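Building the Stornerura harbour set: section 4, the lighthouse and the lamp

Right, you've got the quay finished and the little fishing boat parked up beside it, so now we get to my favourite bit! The Stornerura set has 1042 pieces in all and a fair few of them go into this tower, so clear yourself a space and put the kettle on. I've built it three times now (once for me, once for my niece and once because the cat got on the shelf) and these are the steps I wish I'd had the first time. They follow the printed booklet, but I've changed the order in a couple of places.

You'll need bags 7, 8 and 9, the brick separator and the small screwdriver for the battery box. Batteries don't come in the box. It takes two AAAs.

Before you start

Caution: this set has small parts and isn't suitable for children under three. The battery door has a proper screw on it, so a grown-up should do step 6.

Open bag 7 only. I know it's tempting to tip the lot out, but the cream bricks in bag 7 and the white ones in bag 8 look nearly the same under a lamp, and I once got nine rows up before I spotted the stripe.

The base

1. Take the round grey plate and press it down on the four raised studs at the end of the quay. You should feel it click on all four. If one corner lifts, look for a stray tile underneath.

2. Build the first ring with the curved cream bricks, leaving a gap two studs wide facing the boat. That's your doorway.

3. Add the door frame, then the door. The hinge goes on the left as you look at it from the water. The booklet shows it from behind, which had me completely muddled.

4. Carry on up for five more rings, overlapping the joins each time. Run the lamp wire up the inside as you go and let it hang over the top.

Note: leave the wire slack. If you pull it tight now it'll pop out of the battery box later and you'll be taking the whole tower apart, grumbling.

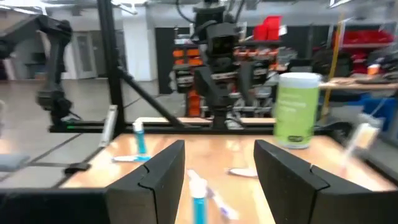

Can I build the tower without the lamp and put it in afterwards?
You can, but you'll have to lift off everything above the sixth ring to feed the wire through, so I'd put at least the wire in now and leave the bulb for another day.

The battery box

5. Slide the box into the hollow under the quay with the switch poking out through the slot. It only fits one way round.

6. Undo the screw, lift the door and put the batteries in, matching the plus and minus signs. Do the screw back up until it's snug and then stop, the plastic thread is quite soft.

7. Plug the lamp wire into the box and flick the switch. If the bulb stays dark, swap the batteries round, then try pushing the plug in a touch further.

Caution: don't mix old and new batteries, and take them out if the set's going back in the loft for the winter.

The stripes and the gallery

8. Open bags 8 and 9. Build the red and white rings, two red then two white, until you've used all 18 of the long curved bricks.

9. Fit the gallery floor, then clip the railings round it. They're fiddly! I do mine flat on the table first and lower them on as one piece.

10. Pop the clear dome over the bulb and finish with the red cap. Don't press hard on the dome, hold it by the rim.

If you've bought the Golletti keeper figure separately, he stands on the gallery quite happily, though his broom needs to go in his left hand or it catches the railing. The Kirkska rowing boat fits alongside the steps too, if you leave off the mooring post.

If you're missing a piece, check inside the folded corners of the bags before you write to anyone. Mine was in there both times. Spare railings are part 108 on the order slip at the back of the booklet.

Next up is section 5, the harbour office, and you'll want bag 10 for that.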